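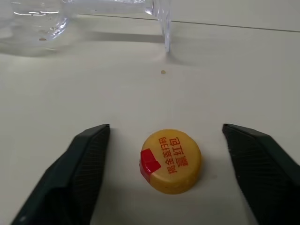 Cap duty at the clearing table, goblet lying nearby.

Living With the New Arm: Tips From the Dernuvmont Back Kitchen

We have had the arm on the clearing table since October. It picks up small stuff so that we can get on with the big stuff. Management calls it Munda, after the name on the paperwork, and the dish crew calls it several other things. What follows is what we've learned, written down for the evening shift and for whoever opens at our Zarthorpe branch, where they're getting one too.

Bottle caps
A cap is a nice easy job for two fingers as long as it's lying flat with some bare table around it. A heap of caps is a fight. Spread them out with the side of your hand before you walk away. It takes four seconds and saves you the sound of one cap being chased into a corner.

Peel off loose bits of seal or tape when you see them. The arm doesn't mind them, but the scrap bin does, and somebody has to clean the scrap bin. (Guess which of us that is.)

Caps with a prize code printed on them go in the jar by the register. Yes, even the ones that say there's a red envelope to be won. Especially those. Last month's jar held 256 caps and paid for one bag of oranges.

Stemware
Lay goblets on their sides with the foot pointing away from the edge. Upright looks classier and falls over more. Clear glass and clear plastic are both hard to spot on a pale table, for us as much as for the machine, so keep stemware in the same back corner every time.

Chips and cracks are still a job for human fingers. Run one around the rim, gently.

The table itself
Wipe with a barely damp cloth and then a dry one. For old brown spots, make a paste of baking soda and water, leave it ten minutes, and wipe it off. Skip the scouring pad. The last person who used one left a shiny patch that we all still get to look at.

Grippers have fine ridges that hold on to syrup the way a toddler does. Switch off at the wall, then go along the grooves with an old soft toothbrush and warm water. Label the toothbrush. Please label the toothbrush.

What changed for us
We used to have two people on clearing and one on pots. Now it's one person keeping an eye on the arm, one on pots, and one out front, where the tips are. Backs are better. Conversation is worse. The arm moved 1306 items in its first full month and has yet to ask how anyone's weekend was.

The watching job is more tiring than it sounds, so swap every 51 minutes. Why 51? The kitchen timer from Luo sticks there and we stopped arguing with it.

If you're new, you'll want to reach in and help. Hit pause first. The pause button is the big one beside the towel hook, and towels go on the hook, never on the button. We've had that meeting twice.

Spare toothbrushes are in the drawer under the coffee filters.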